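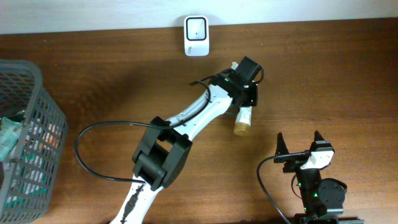
Part 4. Setting up your call list and testing the alert line

Okay, you've got the panel on the wall and the detectors linked (if you haven't, go back to Part 3, I'll wait). Now we get to the bit that I think matters most in an old building like our chapel at Arnberg: who gets the call when something starts smoking up in the roof, and how fast.

I wrote this after we moved over to the Dorkuvo panel, and I've kept it in the order I did it myself. Set aside an evening. You'll want the panel key, your installer code and a phone with some charge in it.

1. Turn the key to SERVICE. The green light goes amber and the panel beeps twice. If it keeps on beeping, a detector is still unlinked, so sort that out first.

2. Press MENU, then go down to CONTACTS. There are 16 slots, and you really don't need them all! We use six.

3. Put the monitoring station in slot 1. Always slot 1, please. The panel dials from the top down, and when Chang-ho Seol first did ours he put himself at the top, so a false alarm in March rang his kitchen for ages before it went anywhere useful.

4. Add your keyholders in slots 2 to 4. Ours are Ye-ji Yeon, Do-yoon Min and me. Pick people who live close and who know the way up the tower stairs in the dark.

5. Set RETRY to 4. The factory setting is lower, and a sleepy person can miss that many calls very easily (I have).

6. Press SAVE and hold it until the screen says STORED. A quick tap takes you back to the menu and throws everything away, which I found out the annoying way, twice.

Note: The panel only keeps the last 800 events. If you want a longer record, say for your insurer, copy the log off before it fills up. Menu, LOG, EXPORT, and have a memory stick in the side port before you start.

Caution: Don't leave the panel in SERVICE overnight. Detectors still show on the screen but the line doesn't dial out. Nothing will warn you about this once the lid is closed.

Testing the line

1. Phone the monitoring station and tell them you're testing. Give them your site name and ask for the name of the person you're speaking to. Write it down.

2. Turn the key back to NORMAL and wait for the green light.

3. Press and hold TEST on the detector nearest the organ loft, or whichever one of yours is hardest to reach. I like to start with the awkward one because by the end of the evening I won't feel like climbing.

4. Let every keyholder phone ring and have each person answer and press 6 to accept. Hanging up counts as a missed call and the panel moves on to the next slot.

5. Check the log. You should see ALARM, DIALED and ACCEPTED, with times. If DIALED is missing, look at the line cable behind the Girard junction box, and push it in until it clicks.

6. Phone the station again and tell them you're finished.

Note: If roofers or electricians are coming in, add them under VISITORS and give them an end date. Hot work has its own checklist in Part 6, so please read that before anyone lights a torch up there.

Last updated July 28, 2021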